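Progress report to the Valtonen fund
Project: Jindside, learning kitchen tasks from hand-held gripper demonstrations
Prepared by Pentti Eskola, 2020-06-10

Dear all,

Thank you again for your patience over the spring. I had hoped to write sooner, but I wanted to have the first full comparison in hand before taking up your time, and I am glad to say that we now do.

When I last wrote, in March, we had 104 usable demonstrations and a good deal of worry about whether they were varied enough to teach a policy anything. We now have 1,787, all of them recorded by people working with the hand-held grippers in kitchens that are lived in and cooked in. The early recordings from our own bench were tidy, and the policy trained on them did well on that bench and poorly nearly everywhere else. Moving the work into homes was your reviewers' suggestion, and we are grateful for it.
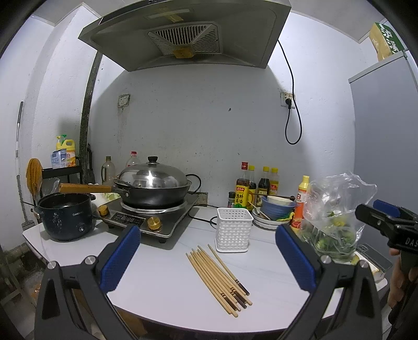 Our main task this quarter has been putting chopsticks into a tall holder. It sounds small, I know, but it asks a lot of a two-finger gripper. The sticks are thin, they lie across one another, and they have to be turned upright before they go in — a few degrees off and they catch on the rim. Shiny pot lids and clear plastic bags nearby make the camera's job harder too, and we have left such things where the cooks keep them.

The question we put to ourselves was whether variety or sheer quantity matters more. We trained one policy on 1,000 demonstrations from a single kitchen and another on 1,000 drawn from all the kitchens we had visited, then tried both in 3 homes that neither had seen. The mixed policy did better in every one of them. Its grasps were steadier, and when it missed a stick it usually came back and tried again, where the single-kitchen policy tended to close on nothing and carry on to the holder anyway.

Two things are still giving us trouble. Picking a single stick out of a bundle remains unreliable, and our position tracking drifts when a hand passes close in front of the lens. Flasix has sent us a revised tracking package, and Zornora is cutting softer finger pads for us to try — I expect to have results from both in the next report.

Spending is in line with the plan, and I am not asking for any change to it. I would welcome a call if any of you would like to go through the trial recordings together.

With warm thanks,
Pentti Eskola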